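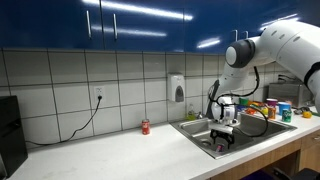

Tarek Slaoui had the controller in his right hand and his left hand flat on his knee, where Kenza Berrada had told him to keep it.

"Down," she said. "Slower than that."

On the screen the gripper came down over the sink. He closed his fingers a little and the black fingers closed a little. It was a strange feeling, like wearing somebody else's coat.

The program was called Student. Badawi had hired Tarek in January, after 18 years at the hotel laundry, and the work was to empty sinks. Cups, cans, whatever was in there. You picked it up, you set it on the counter, you pressed the pedal and it was saved. Student needed 2,000 good ones. Kenza had thrown out almost as many as she had kept.

"Why was that one bad?" he asked.

"You stopped to think. If you stop, it learns to stop."

"I always stop to think at a sink."

She wrote something on her pad. He couldn't see what.

He went in again, for the purple and white one this time. 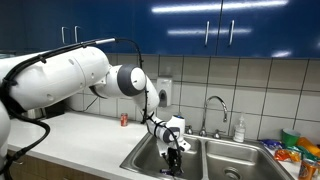

The Afternoon

By four o'clock his wrist hurt. Kenza brought him tea and sat down in the other chair.

"My mother did dishes with the water off," he said. "She turned it on only at the end. I keep waiting for someone to turn it on."

"There's no water in this task."

"I know."

He did 3 more. On the last one he moved the gripper sideways before he lifted, a small shake, the way you shake off drops. He reached for the pedal and looked at her.

"Keep it?" he said.

Kenza played it back twice. Then she pressed the pedal herself.

Print this story | E-mail to a friend

Filed under: Short Fiction, Work

Comments

fisden: I used to train new hires at a car wash and the shake got me.

M. Britton: Would have liked more about the mother.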